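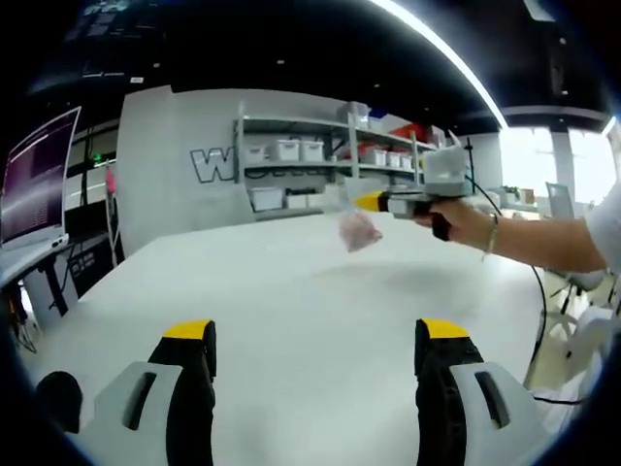

Buying hand-held grippers: questions we get from people with a budget

Lionel Poulain and Hussam Nasrallah answer these. Last revised in August, after the third person in one week asked whether the tables were included.

Are the tables included?

No. Neither are the shelves, the bins or the chairs. Girkmont sells grippers, cables and charging trays. Furniture is your own affair, and it will take longer to arrive than anything you order from us.

What does one gripper cost?

The standard Wavik hand-held is 1,204 euros before tax. The version without the top module is 898, and most people who buy it come back for the top module within the quarter. We do sell the module separately. It costs more that way, as these things do.

How many should we order?

Two per operator, plus one spare for every 4 in use. A single person working with both hands needs a pair, and a surprising number of purchase orders reach us with an odd number on them. Sylvain Leclerc in our order office now rings the customer each time. He has yet to hear a good explanation.

Can we start with one operator and expand later?

Yes, and it's what we'd suggest. Run one table for a month. You will learn that the cable is too short for where you put the desk, that the monitor faces the wrong way and that whoever chose the room was thinking mainly of the windows. Fix all that once, then buy the rest.

What should we put under "consumables"?

Finger pads and tip caps, chiefly. Pads wear faster on boxes and rough packaging than on smooth bags. Allow 12 pairs of pads a year for a gripper in daily use. Caps last until they are dropped under a shelf.

Then there are the things you will be picking up. Finance departments dislike this line more than any other, so write it in early and give it a dull name. "Handling samples" has gone through unchallenged at every site we know of. "Assorted small items in bags" has not.
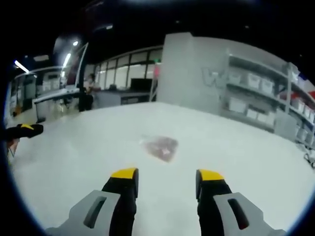 Do bags count as difficult objects?

For planning purposes, yes. A bag changes shape each time it's put down, and a clear one on a pale table is hard enough for people to see. If your list is all rigid boxes, budget the usual hours. If it has bags on it, add a third to the time and don't tell anyone you've been generous. You haven't.

Can we get a table in a colour other than white?

It's your table. See the first question. A matt surface is kinder under strong ceiling lights, and a dark one shows every crumb. Nam-gil Won, who does our site visits, asks only that you decide before the work begins and don't change your mind halfway through.

How much room does one table need?

More than the drawing says. Leave space for someone to stand at either side with their elbows out, and a clear way round the back. Storage should be close enough to reach in a couple of steps. Open shelving with lift-out bins is cheap and does the job. Label the bins. You will think you don't need to.
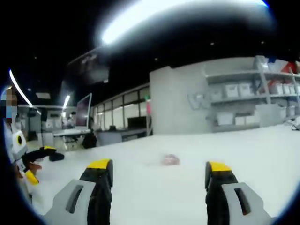 A small item on the table between the open fingers, with storage bins on the shelves beyond.

Do you lease?

Through Huet, yes, for terms of a year or more. Leasing suits teams with plenty of running budget and no capital budget. Over two years it costs more than buying. Over six months it isn't offered, which hasn't stopped people asking for it.

What about cheaper grippers from elsewhere?

Do look. We have nothing rude to say about Wudedeo, whose hand-held is lighter than ours and costs less. Ask them the same thing you should ask us: what a replacement finger costs, and how long it takes to turn up. Get the answer in writing, from both of us.

Is training included?

Half a day, on your premises, for up to four people. Florian Jacquet runs it and will need a kettle. Further sessions are charged at the day rate on the quote. Managers are welcome to attend, provided they also have a go.

What do people most often forget to budget for?

Someone's time to tidy up. Objects go back in the wrong bin, cables knot themselves and the spare gripper is lent to the team next door. Half an hour at the end of each day covers it. Put a name against it in the plan or it won't happen.

When should we order if the money has to be spent this financial year?

Earlier than now. Standard delivery is four weeks from a signed order. We can invoice ahead of delivery if your finance people allow it, and Sylvain will need the order number on the form itself. A promise that it's coming doesn't fit in the box.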